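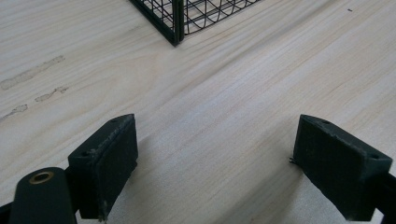
Una mesa de madera clara con una cesta de malla metálica negra.

NOTA DE PRENSA

Los escoltas también hacen cola: Pai presenta su guía de buenos modales para comitivas y actos oficiales

Os escribo desde la oficina de Pai, la asociación vecinal de Diststead, con un café a medias y bastantes ganas de contaros esto. El miércoles presentamos nuestra guía de convivencia para visitas de autoridades – un cuadernillo gratuito, sin lenguaje de abogados, que explica qué podemos esperar los vecinos cuando un cargo público aparece en el barrio con coches, motos y gente con pinganillo.

La idea me rondaba desde agosto. Yo volvía del mercado con las bolsas y me encontré la calle Mayor cortada. Pregunté cuánto iba a durar y me dijeron que «un ratito». El ratito fueron 94 minutos (los tengo apuntados, soy así de pesada), y el pescado acabó como os podéis imaginar. Cuando por fin pasó la comitiva, ni siquiera paró en Diststead: iba de camino a Skimel, a inaugurar una rotonda.

Lo conté en la reunión de la asociación y aquello se animó. La farmacia había perdido media mañana, un autobús escolar dio la vuelta al pueblo entero y a la dueña de la zapatería le aparcaron un coche oficial delante de la persiana. ¡Y en el vado, además! Así que nos pusimos a escribir.

La guía tiene 5 capítulos cortos y se lee en lo que tarda en hervir un huevo, bueno, un poco más. Habla de cortes de tráfico, de aparcamiento, de colas en comercios y ventanillas, de sirenas y de cómo presentar una queja sin perder la tarde. También proponemos al ayuntamiento 3 compromisos: avisar de los cortes la víspera, dejar siempre un paso para peatones y que los vehículos de la comitiva aparquen donde aparcamos los demás, salvo que haya un motivo de seguridad de verdad.

Quiero dejar claro que no tenemos nada contra las visitas. Nos gusta que vengan, que pregunten, que se tomen algo en la plaza y que se lleven un queso. Hace años vino una consejera que esperó su turno en la panadería como cualquiera, y todavía se habla de ella con cariño. Eso pedimos, ni más ni menos.

Hemos impreso 1.000 ejemplares en el taller Wovum, que nos hizo buen precio y nos corrigió dos tildes. Los repartiremos en la biblioteca, en el mercado y en los comercios que quieran tener unos cuantos en el mostrador. Si alguien de Skimel se anima, que nos lo diga y le guardamos una caja – allí sufren lo mismo que nosotros, o peor.

La presentación será el miércoles a las siete de la tarde en la sala de la asociación, con entrada libre. Leeremos un par de páginas, habrá turno de preguntas y después algo de picar. Hemos invitado a todos los grupos municipales y, de momento, han confirmado dos. A los demás les guardamos silla.

Contacto para medios: oficina de prensa de Pai, Diststead. Atendemos por las mañanas, y si comunica, insistid, que solo tenemos una línea.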